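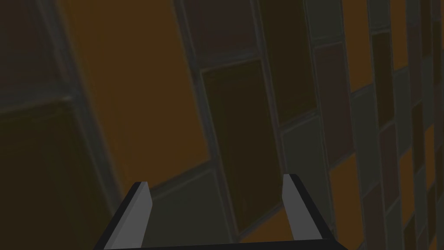

Fig. 1 -- Vue simulée derrière la pince, doigts ouverts, face au mur carrelé.

Régler la vue de poignet en simulation avant de monter la pince

Ce tutoriel fait suite au câblage de l'alimentation. Il suppose que le bras est décrit dans un fichier URDF valide et que la pince à deux doigts parallèles répond déjà aux commandes d'ouverture et de fermeture dans le simulateur. L'établi visé est celui de l'atelier partagé Utarura, mais rien n'empêche de suivre la procédure sur un coin de bureau.

Matériel et logiciels

Bras Terow, version à six axes
Pince Naidu à deux doigts
Simulateur Idance, branche stable de mars
Un tableur ou un carnet pour consigner les valeurs

1. Placer le repère de la caméra

Créer un repère fixe enfant du dernier segment du poignet, et non de la base du bras. Le décaler vers l'arrière de la paume, puis le relever légèrement. L'axe optique doit pointer dans le sens des doigts. Enregistrer le repère sous un nom distinct de celui de l'outil : Idance accepte les doublons sans avertissement et retient le dernier chargé.

2. Ouvrir la pince à fond

Envoyer la commande d'ouverture complète et attendre la fin du mouvement. Les deux doigts doivent entrer dans l'image par le bas, de part et d'autre du centre. Si un seul est visible, le décalage latéral du repère est faux. Si la paume remplit la moitié de l'image, reculer moins et relever davantage.

3. Choisir un fond à joints

Un fond uni ne permet de juger ni de l'orientation ni de la distorsion. Le mur de la figure 1 porte de grands carreaux posés en quinconce, avec des joints clairs. Les teintes sont sourdes (orange, olive, gris, brun) et l'éclairage faible, ce qui convient pour vérifier que les doigts gris se détachent encore du fond.

La texture se charge dans l'onglet Surfaces. Désactiver la répétition automatique, puis fixer l'échelle à la main. Garder le même réglage pour toutes les prises de vue d'une série.

4. Comparer deux vues obliques
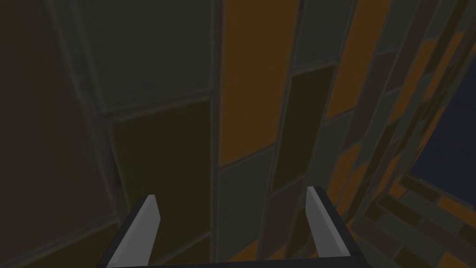 N° 24 -- p. 290

Sur cette seconde vue, les rangées convergent vers le coin supérieur droit et un panneau bleu marine apparaît près du bord droit. Un tel élément de couleur isolée est commode comme point de repère : relever sa position dans l'image, appliquer une petite rotation au poignet, relever à nouveau. Le sens du déplacement indique si l'axe est correctement signé dans l'URDF.

Les joints légèrement courbes doivent être examinés à part. Mettre à zéro les coefficients de distorsion de la caméra, puis recharger. Si la courbure disparaît, elle venait du modèle d'objectif. Si elle subsiste, contrôler la géométrie du mur.

5. Enregistrer la pose

Exporter la pose du repère et la résolution dans un même fichier. Štefánia Tichý recommande d'y ajouter l'ouverture de la pince -- le champ est facultatif, mais son absence complique la reprise d'un essai.

Défauts courants

Doigts invisibles : plan de coupe proche trop éloigné. Le réduire par petits pas.
Joints qui scintillent : filtrage de texture inactif.
Image figée à la valeur 354 du compteur : tampon saturé, relancer le nœud caméra.
Doigts inversés à l'écran : rotation de 180 degrés autour de l'axe optique.

Le script d'export est de Blažena Jireš. La version 2 lit aussi les anciens fichiers de pose, à condition que les angles y soient en radians.

Étape suivante : report du repère sur le support imprimé et perçage de la platine.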